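In Defense of the Mismatched Table

I own 2 matching plates. They came in a box with a ribbon on it, they're a very tasteful gray, and I think I've eaten off them maybe three times. Everything else in my kitchen arrived by itself, from somewhere, and I want to make a case for keeping it that way.

What set me off was a catalog. It's from a tableware company called Talon, it shows up in my mailbox every June whether I want it or not, and this year the big spread was a dinner set in one color (they call it Aser, it's oatmeal) for $487. You get plates, smaller plates, bowls, and then these other bowls that look to me exactly like the first bowls. The line across the top said "Finally, a table that agrees with itself."

Well, I don't need my table to agree with itself! I've sat at tables that agree with themselves. You spend the whole meal worried you're going to chip something, and if you do, there's a hole in the set forever and the host says "oh, it's fine" in that voice.

I grew up eating off whatever was clean. My mother had a dish with a fish on it that was for potatoes, and a brown bowl that was for fish, and it never crossed anybody's mind to swap them. When the fish dish finally broke we had potatoes in a saucepan for a while and then one day there was a yellow dish, and that was the potato dish. No ceremony. Nobody had to call a store and ask if the pattern had been discontinued.

People tell me a matched set is calming. I've heard this from friends, from my sister-in-law, and from a man selling shelving. I get it, sort of. There's enough going on in the world without your salad bowl shouting at you. But when I open my cupboard and everything is different, I know right where I am. The pink bowl is for popcorn. The steel one is for washing berries or for bread dough, and if I drop it, it makes a terrible noise and then it's still a bowl. The big plate with the roses is for cake, or for cold cuts if there's no cake. I can send any guest to that cupboard and say "get me the rose one" and they'll come back with the right thing. Try that with sixteen pieces of oatmeal.

And then there's the tablecloth question, where I lose even the people who were with me up to now. I like a loud one. Mine is white and shiny with fruit all over it, grapes and strawberries mostly, plus roses and ribbons and dotted lines, as if whoever designed it got paid by the item. I found it at the Trallomo flea market, in the same row where I get most of my dishes. My sister-in-law says you can't put a flowered plate on a fruit cloth. You can, though. You just set it down.

I do think there's something going on here besides me being cheap (I am cheap). When everything has to match, you stop being able to take things in. Somebody hands you a leafy dish because they're moving and you had once said you liked it, and you have to say no thank you, it doesn't go. I don't want a kitchen that has to say no thank you. I've got a friend with a full service of Tôn, that lovely dark blue, and she keeps her grandmother's soup bowl in the garage with the paint.

I'll give the matchers this much: their things stack. Mine don't. Mine lean, and every so often I take the whole shelf down, put it out on the table, and see if it'll go back in some smarter way. It never does. The deep oval one always ends up on top of something it shouldn't be on top of, and the one with the handle has to go in last or the door won't shut.

So the catalog went in the recycling and I still have my $487. Next time the flea market's on I'll take a very small part of it over there and see what doesn't go with anything.

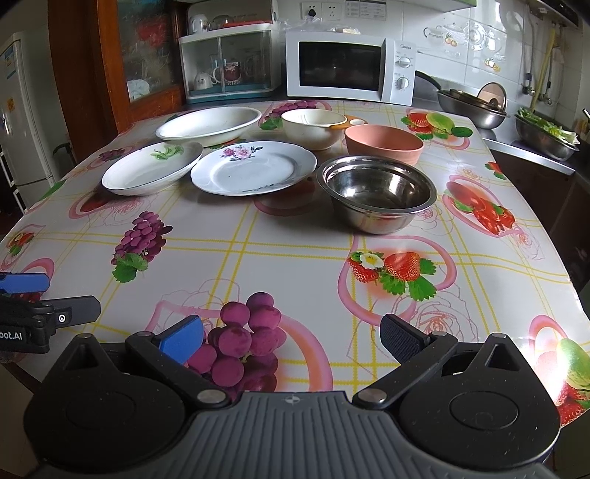

Roses, leaves, pink, cream and steel, all out on the fruit cloth.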